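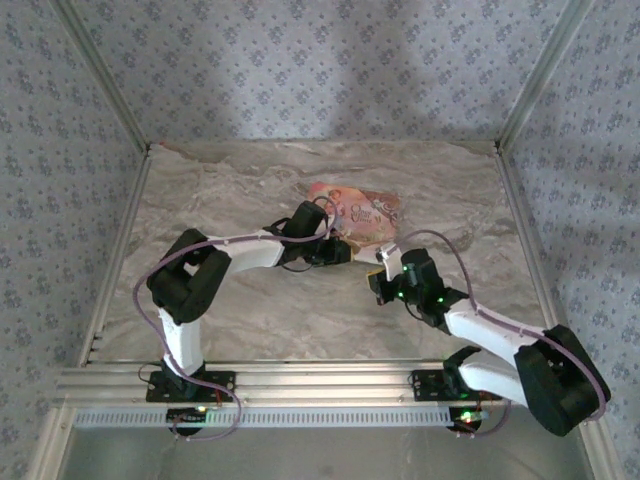
Wednesday, December 19, 2018 - Condholm open day

Took the early train and got to Zivis at 11. Sign-in was slow. The hall had the Aydoğan conveyor cell by the door, running the same loop as last year, so I went straight to the two-arm bench at the back.

Anayeli Cárdenas ran the session. Both arms sit on one grooved aluminum rail at the front, one plate each, and work inward over a marble-patterned surface. Walls are papered in a small floral print. She said the pattern is deliberate: plain backgrounds made the vision numbers look better than they were.
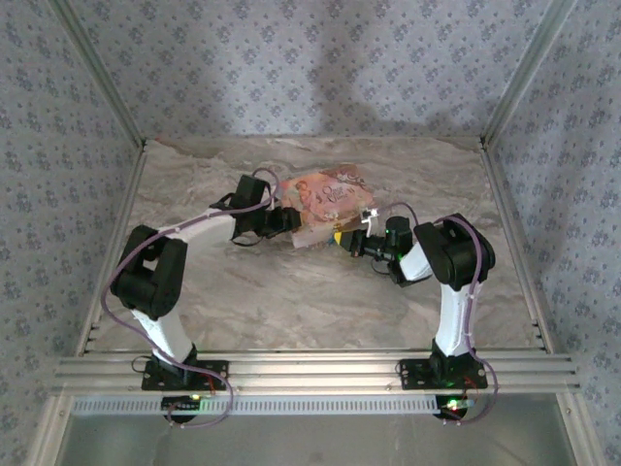 The task was two-handed handling of flat, light items. One arm holds while the other finds a second grip. I asked about cycle time. Up to 40 seconds per item, she said, and they are not trying to shorten it yet. Training set was 400 runs, all recorded in November. Cladell wrote the logging software. I asked what the log stores if a run is stopped by hand and did not get a clear answer. Email her about that.

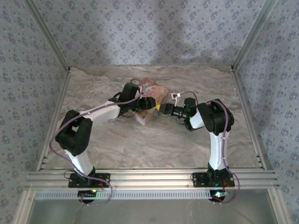 Both arms over the middle of the surface, grippers nearly meeting.

Cable routing is external, tied along the links with slack at the elbows. Fine for a bench. I would want it inside a sleeve before anyone put this on a shift.

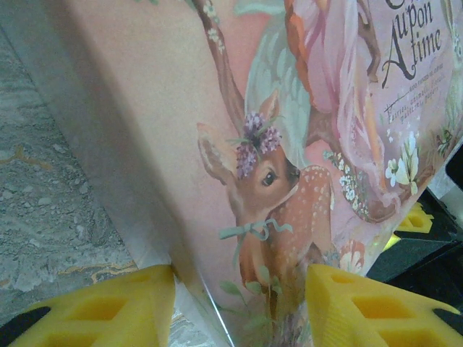
Fingertip pads are yellow foam with a grid of square pockets. I like these better than our flat rubber ones - the pockets should give some compliance without a spring. She did not have a wear figure. Ask for a spare pair and run it on our own fixture after the holidays.

Skipped the afternoon talk. Parking receipt is in the gray folder.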